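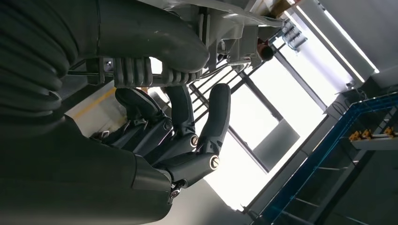

Hand check, fingers up, window side of the room.

Plirnwood Robotics Club: Pre-Session Safety Checklist, With My Comments
Filled in by Pei-shan Tam, September 15, 2021

Hi all! Same sheet as July, only I've typed my notes under each line this time, since Mizanur says my handwriting looks like a seismograph. Read it before you touch anything, please, and initial the paper copy by the door.

1. E-stop tested from both sides of the work area
OK. I pressed it, Mizanur Weerasinghe pressed it, we both reset it. Please don't skip the second press. The far button is the one people forget exists.

2. Fingers and knuckles checked with power off
OK. Everything moves freely and the knuckle caps are all on. I ran a cloth over the fingertips too, which isn't on the list but should be (adding it for next time).

3. Cables and fittings at the wrist
OK WITH COMMENT. There's a little bunch of thin cables where the hand meets the wrist and I'd like somebody to look at it every single session. Don't tug on it! Just look. If anything seems pinched, write it down and come find me.

4. Guards and hoses clear of the arm's path
OK. Took two tries, I'll admit. Walk the whole sweep with your eyes before you call this one done.

5. Speed limit set for student use
OK. We're on the slow profile, number 2 in the menu. Leave it there, even if you're behind on your project. Especially if you're behind on your project.

6. Grip check on the big gray part
OK. We're holding it by the ribbed rim, thumb on the inside. Keep your own hands away from the rim while the gripper is closed, and if it slips, let it fall. We can get another part from Ogundipe.

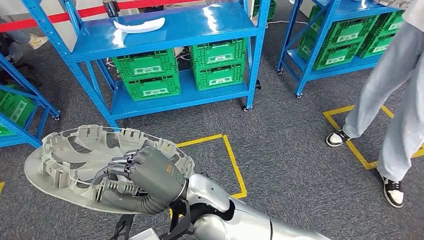 Item 6, part held over the carpet at the rim.

7. Floor tape in place
OK. Yellow tape is down and I can read the areas fine. Stay in your own taped area while the arm is live, and if you need to leave it, say so out loud first. A loud "stepping out!" is plenty.

8. Shelves and crates
OK WITH COMMENT. Crates on the blue shelves stay two high, no more. The shelves are on casters, so give each one a push with your foot before we start and set the brake if it rolls. Also, the cables on the lower shelf need tidying. I've asked the Vunent team to do it as their warm-up job. 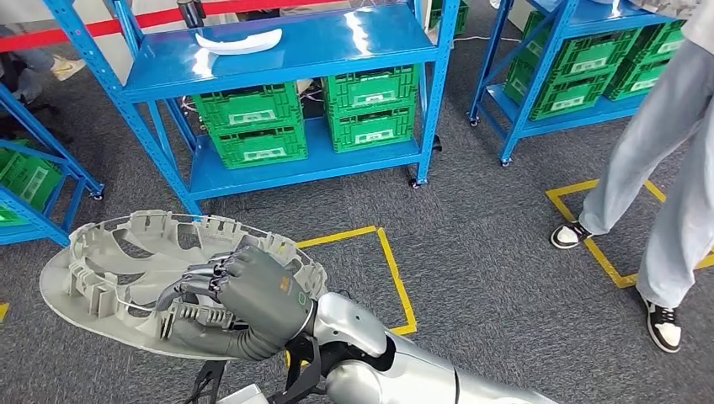 Page 2 of 2

9. Shoes and clothes
OK. Closed shoes on everyone, sneakers are great. Loose pants are allowed but watch the cuffs if you kneel down near the stand. Long hair tied back, lanyards off.

10. Barrier across the back
OK. The red one is up. Visitors stay behind it, and yes, that includes parents and little brothers.

11. First aid kit and phone
NOT OK. Kit is fine, but we're out of the small bandages. Phone extension is 320, taped to the wall now in big numbers.

12. Session log started
OK. Log sheet 18, Fomemo project at the top. Please write the start and stop times yourselves, I can't keep up with all of you!

Still open: bandages, cable tidy, fingertip wipe to be added to the form. Mizanur has the next check.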